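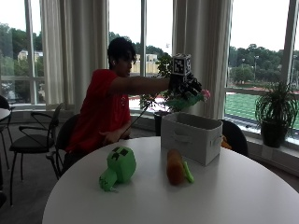

Segundo Touran Taheri, o erro mais comum de quem monta uma mesa de trabalho em casa é comprar a lâmpada pela potência e deixar a reprodução de cor para depois. Li a frase num comentário ao texto anterior e passei parte de maio a verificar até que ponto se aplicava ao meu escritório.

Tempo de leitura: 2 minutos

A divisão tem 9 metros quadrados e uma janela virada a norte. De manhã a luz natural chega para ler sem esforço. A partir das quatro da tarde deixa de chegar, e era aí que eu acendia um único ponto no teto, de luz fria, que fazia sombra da minha própria cabeça sobre o papel. O IRC da lâmpada não vinha indicado na caixa. Quando um fabricante omite esse valor, costumo assumir que é baixo.

Comecei pela posição. Um candeeiro de braço articulado, colocado do lado oposto à mão com que se escreve, elimina a sombra da caneta. A altura faz mais diferença do que eu esperava: com o foco demasiado baixo, o centro do tampo fica muito claro e as margens escuras, e a vista cansa-se a passar de uma zona para a outra. Um tampo branco agrava o problema se for brilhante. O meu é mate e o reflexo é tolerável.

Depois a temperatura de cor. Experimentei duas lâmpadas no mesmo candeeiro, uma de 2700 K e outra de 4000 K, em noites alternadas. Para ler, prefiro a primeira. Para separar fios ou comparar tintas, a segunda, desde que o IRC seja de 90 ou superior. Com a lâmpada antiga, o azul-escuro e o preto eram praticamente indistinguíveis. Troquei dois condutores por causa disso numa extensão que estava a reparar (desligada da tomada, felizmente).

O candeeiro é um Furholm, comprado em segunda mão. A base pesa o suficiente para não tombar com o braço esticado, mas a articulação superior estava lassa. Resolvi com uma anilha de nylon e um quarto de volta no parafuso. O transformador original zumbia e foi substituído por um da Dmytriv com a mesma tensão de saída e corrente nominal superior. O zumbido desapareceu.

Falta a regulação de intensidade. O regulador de parede que tenho é de corte de fase ascendente, pensado para incandescentes, e abaixo de certo nível as lâmpadas LED piscam. Na terça-feira encomendei um de corte descendente. Custou 21 euros, com portes. Se a carga mínima for mesmo a da ficha técnica, deve funcionar com as duas lâmpadas ligadas; com uma só, tenho dúvidas.

Comentários

Adeel Bangash
Atenção à carga mínima. Tive um regulador que só estabilizou com mais de 16 W ligados. Acabei por pôr uma carga fictícia em paralelo.

Touran Taheri
O IRC também não diz tudo. Procura o valor R9, que mede os vermelhos saturados. Há lâmpadas com IRC alto e R9 fraco.

Marta
O candeeiro da Furholm leva casquilho E27 ou E14?

Autor do blogue
E27. O R9 não vem na embalagem, vou pedir a ficha ao fabricante.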